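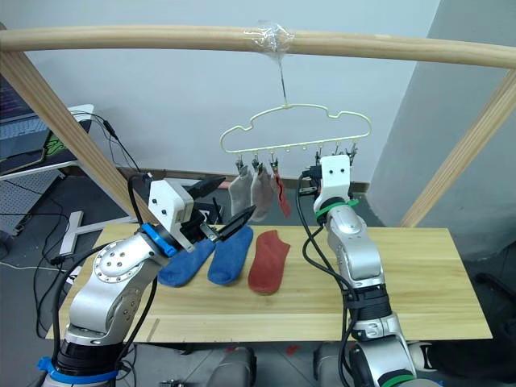

Section 2. Hanging socks with the two-arm station

Welcome to the part of the guide most of you will use every day. If you came over from the hand-hanging tables, take your time with it – the station does the reaching and pinching, and you are still the one who decides what a good job looks like. Hatice Taşdemir hung socks by hand at Kurulano for 16 years, and most of the notes below are hers.

1. Lay the socks flat on the tabletop, toes toward the front edge, with a little room between them.

2. Check that the hanger hangs freely from the pole and that the clips you want to fill are open to reach.

3. Load program 3308 and step back behind the floor line before you press Start.

Caution: Keep hands, sleeves and lanyards away from both arms while the program is running. Press Pause and wait for the green light before you straighten anything.

4. Watch the first pinch of each new batch. The fingers should close on a good fold of knit, and with ribbed socks it pays to be a bit more patient, as a thin fold can slip on the way up. If it does, pause, smooth the sock out again and let the arm have another try – you won't have hurt anything.
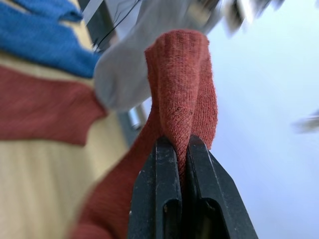
The same goes for thick winter socks, which may need the grip setting raised by one step. Please write any change in the shift book so the next person isn't left guessing.

Note: Hanger checks, sorting and the final look-over remain with the operator. Yavuz Coşkun can arrange extra practice time for anyone who would like it.

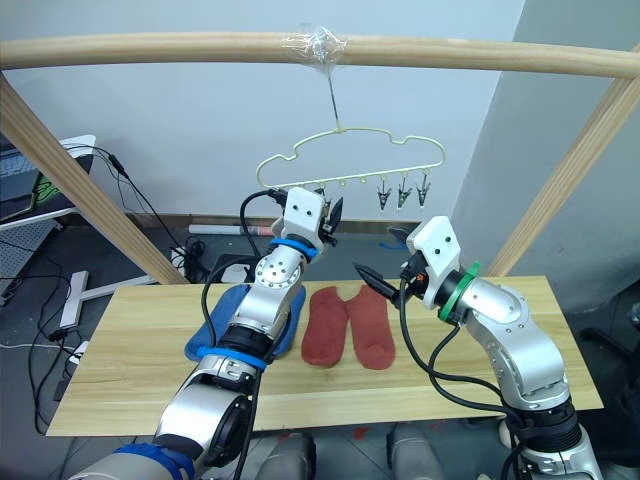 Figure 3. Socks laid out under the hanger, toes to the front.

5. When the last sock is up, press Stop and wait for both arms to come to rest before you lift the hanger down.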